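Kettler Street Community Laundry and Mending Room
Minutes of the April members' meeting

Present: Zuweira Fiadzo (chair), Benedikt Fuchs (minutes), Torben Grube, Hậu Đồng, Usha Joseph, and eleven other members.
Apologies: none received.

The meeting opened at 6:40 p.m.

1. Minutes of the last meeting

Accepted with one correction. Under item 4, the dryer that was out of service was number 3, not number 5. Number 5 has been working all winter.

2. Matters arising

The door closer has been adjusted and no longer slams. The lock on the soap cupboard is still stiff. Torben will try graphite before we pay anyone to look at it.

The letter to the landlord about the gutter over the back steps was sent. No answer yet. Zuweira will phone.

3. Water and power

Usha reported on the meter readings. The quarter's bill came to $2,529, which includes the sewer charge. The last bill for the same quarter was lower by $487. Part of the rise is the new rate and part is that we ran more hot washes. She read out the split by month and will pin it to the board next to the price list.

There was a long discussion on whether the hot cycle should cost more than the cold. Several members wash work clothes and need it hot. Others pointed out that the cold wash is fine for most sheets and shirts and that people pick hot out of habit. Hậu suggested a 50-cent difference. Torben thought a quarter was enough to make people look at the dial.

Agreed: hot wash to go up by 25 cents from the start of next month, cold wash to stay the same. Usha to change the sign. 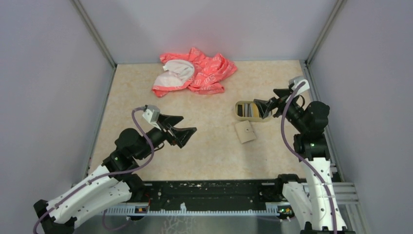
Usha also asked that machines be filled properly. A half load uses nearly the same water as a full one on the old Promley machines, which do not weigh the load. Members with small loads can use the sharing sheet by the door, where two people put their names down for the same wash. It was used a good deal in the fall and then dropped off.

4. Replacement of washer 2

Washer 2 has had its drum bearing replaced twice. The repair shop will not guarantee a third repair. Benedikt had two quotes in hand, one for a Narora and one for a Hirura of the same size. The Narora is cheaper to buy. The Hirura comes with a longer warranty and its door seal can be changed without taking off the front panel.

Questions were asked about delivery, removal of the old machine, and whether the floor drain would need moving. Benedikt did not know about the drain and will ask both dealers. Hậu offered to measure the gap between washers 1 and 3, as the last machine went in with hardly any room to spare and scraped the paint.

Agreed: decision held over to the next meeting. In the meantime washer 2 may be used on the short cycle only.

5. Mending evenings

Attendance has been steady. Hems, zippers and buttons make up most of the work, with a few pillowcases and a quilt that took three evenings. We are out of white cotton thread and low on size 14 needles. Spending of up to $100 approved for supplies.

Zuweira asked again that items brought for mending be clean. Two pieces had to be sent home last month.

6. Lost and left items

The shelf is full. The rule is that anything left goes in a bag with the date on it and is kept for six weeks. Bags have been going up without dates, so it is impossible to say which ones are due to go. Single socks take up a whole bin. Torben proposed that socks be kept for two weeks only. Carried, with one against.

Usha proposed that larger things such as blankets and tablecloths be hung on the rail in the hallway where people walking past will recognize them. Zuweira was concerned about the fire exit. After some back and forth it was agreed to use the short rail by the notice board, which is clear of the door, and to hang no more than four things at a time.

Unclaimed items in good condition will go to the clothing bank as before. Worn cotton will be cut up for rags and kept in the box under the folding counter.

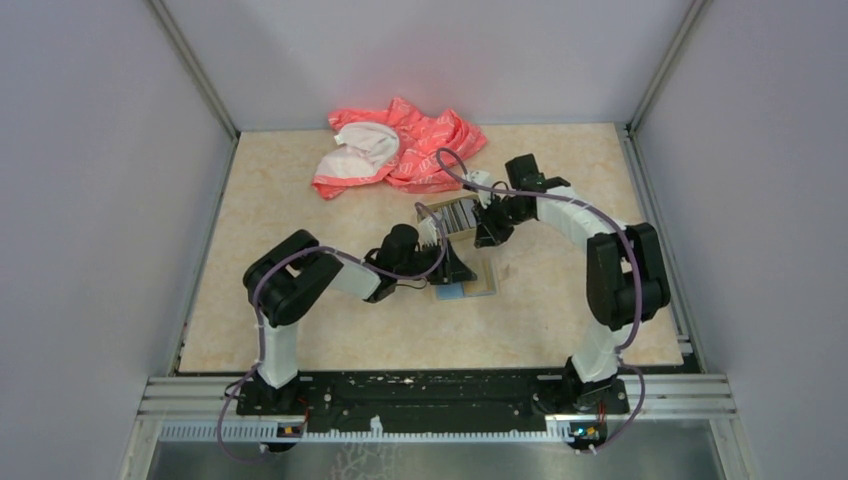 Hậu Đồng said that six weeks was too long for everything, and that a month would do if the notice went up in the window as well as inside. Torben disagreed, as some members only come in every five or six weeks. Left as it is for now. Hậu may bring it back with a written proposal.

7. Repair fund

The fund stands at $300 after the dryer belt was paid for. Not enough for a new washer under either quote. Benedikt will find out if the dealers take payment in installments.

8. Any other business

The clock over the dryers is slow. Usha has a spare battery.

A member asked for a second folding counter. No room at present.

The meeting closed at 8:15 p.m.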